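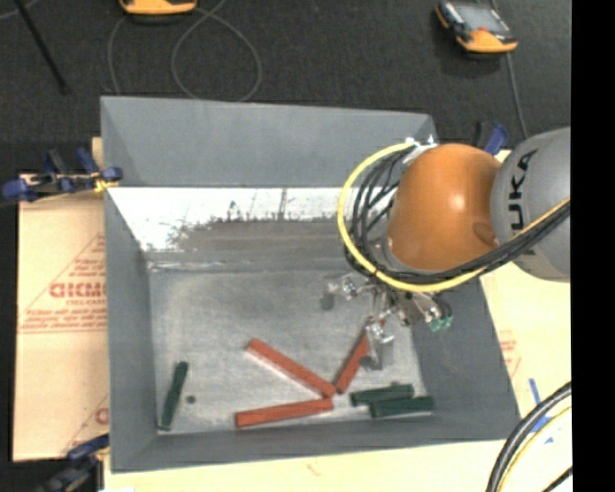
The Pikamen cell has had its October service, and for once the robot was the least of it. Most of the work on a bin-picking cell turns out to be work on the bin. Ours is held down with blue and black bar clamps, and if one of them creeps, the arm carries on reaching for where the blocks used to be with perfect confidence and no shame. So the clamps come first. Ludmila Tichý slackens each one, pushes the bin back to its marks and tightens them again, and only then is anybody allowed near the controller.

After that she goes over the cables where they loop round the orange joint, looking for rub marks, and wipes down the fingertips. The floor of the bin is scuffed and throws back a good deal of glare, which the vision software likes to report as a block. We have moved the lamp. We have moved it before.

The test run is 200 picks, red and green mixed, with 12 misses allowed. The first attempt was abandoned when Nitby's replacement gripper screws proved to be for some other gripper. Ondrejka had the right ones in a drawer, and the second attempt passed. The next service falls due after 2,000 picks. Please write yours in the log, including the embarrassing ones.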